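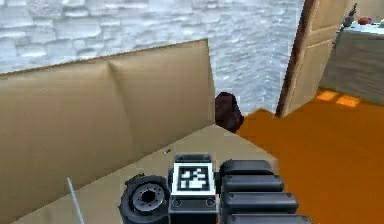

How do you keep a round-robin story going past the middle?

Posted by Marama McPhee

Hi all! Our little fiction circle has been passing one story by email since October and I am having the best time with it. Each of us gets 3000 words at most, then it goes to the next person. It's a mystery set in a made-up fishing town called Pastano, and we're up to page 74. The trouble is, everyone keeps adding new characters (I'm guilty too, I brought in the ferry captain and his awful sister) and hardly any of us want to go back to the missing bell from chapter one. Has anyone here finished one of these? Do you plan the ending together, or does that spoil it?

Ikechukwu Haruna

Oh, I love these! We finished one last year that ran to 254 pages, and the middle was where we nearly lost it as well. What saved us was a rule that every turn had to use something already in the story and move it along. You could still bring in someone new, but only if you also sent someone off (we had a lot of sudden train trips and one very nice funeral).

We didn't plan the ending. We did agree on which question it had to answer, and for you that sounds like the bell. Put it at the top of the file where each writer sees it before they start. And let one person keep a list of names and ages. Our innkeeper was 40 in one part and a great-grandmother in the next, and fixing that took me a whole evening.

Keep the ferry captain's sister! She sounds like she knows where the bell went.

druller_writes

shorter turns. 3000 is a lot, people wander. we do one page each and it flies

Marama McPhee

The sister took the bell!! Why didn't I see that? Ikechukwu, I'm sending your rule to the group tonight. Cheng has the next turn and has already promised to put two cousins on a bus. Not sure I can talk them into one page each, but I'll ask.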